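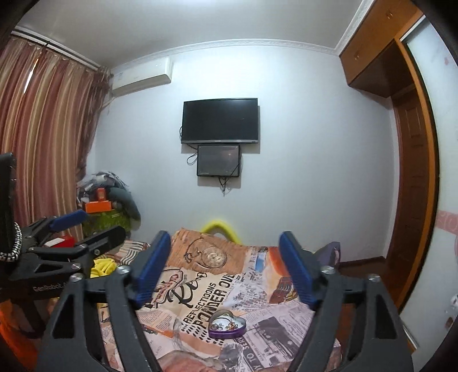 Bedroom check before handover – comments

Housing > Furnished rooms > Kosley House > Checklists

Thursday, by the room inspector, Valero Lettings

The list is for the bedroom on the second floor. I write OK, FIX or ASK, and then my comment. The last check was in July and I compare with that sheet where I can.

1. Smoke alarm – OK. I pressed the button and it made a loud sound. The battery label is filled in.

2. Window lock – FIX. The handle turns, but the small key is missing from the hook. With no key the tenant can't open it fully in an emergency. Please order one from Phillips Hardware, they have our lock number.

3. Sockets and cables – OK. No cable under the rug this time. The extension lead has a limit of 1000 watts printed on it, so the heater must go into the wall socket only. I told this also in July.

4. Cloth with newspaper print – ASK. The cloth is wrinkled and should be pulled flat, or small things will get lost in the folds. The print is very busy, with a pocket watch, big words and small text, and an earring back or a pin is hard to find on it. By the way, one of the printed words is "REFLECTIOONS" with a double O. This is not damage, please do not report it again.

5. Jewelry – FIX. There is an open heart-shaped tin, purple on the lower side, with small silver and gold-toned pieces in it. We don't make a list of private jewelry and we don't move it. But an open tin is not good on a day when workers come in. Ask the tenant to close it or put it in the drawer with lock before the Gandow painters start. Our form covers loss only for things that were locked away, up to $1000.

6. Drawer with lock – OK. Key number 37, it works well. A little stiff in the last part of the turn.

7. Small objects and children – ASK. The tenant's niece visits on weekends. Rings and beads can be swallowed, so the tin should have a higher place on those days. I can only give this as advice.

8. Door and way out – FIX. The door opens fully, but the closer pulls too hard and the door hits the frame. Needs 2 turns back on the screw, I had no screwdriver with me.

9. Radiator – OK. The valve moves, no rust on the pipe.

Result: three points to fix, two to ask, the rest is fine. I come back for points 2, 5 and 8 after the new key has arrived – please leave the old sheet inside the door so I can sign on the same paper.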